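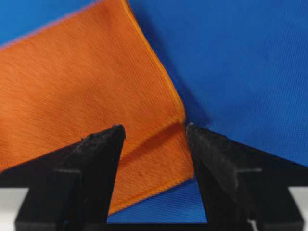

Week 6 handout: Teaching by demonstration, cloth unit
Tutor: Ronja Brekke. Lab help: Ajith Annamalai

Read this before you touch the leader arm. Last year's group read it afterwards, and their data shows it.

1. Two ways to show a robot something

By hand (kinesthetic teaching): you hold the arm and push it through the job. Good for feel, bad for cameras, as the recording will be largely of your elbow.

By remote control (teleoperation): you move a leader arm and the follower copies it. You feel nothing through the handles, so you have to judge contact by eye. We use this one for folding.

2. Why cloth

A block has a position and an orientation. A cloth has a mood. Two folds that look the same to you may be quite different to the policy, and the grasp point moves every time someone breathes on it. Fuzzy fabric also sheds, so check the fingertips for lint between sets.

3. Recording

Each pair records 12 demonstrations. The class target is 200, pooled. Start with the gripper open and clear of the cloth. Come in slowly, close on the fold, lift, place, let go, back off. Then stop the recording. Last year we collected some lovely footage of people discussing lunch.

If you miss the grasp, try again in the same take. A recovery is worth keeping — the robot will miss too, and it ought to know what to do next. If you drop the cloth on the floor, bin the take.

Don't aim for beautiful. Aim for the same strategy as your partner. Edvin Strömberg's set had 89 usable takes and a different favourite corner in nearly every one. The trained policy hovered politely between all of them and picked up none.

4. To hand in

Your takes, labelled by pair, plus one page on where your demonstrations disagree and what you'd change. Colour charts are not required. Results go in the December review.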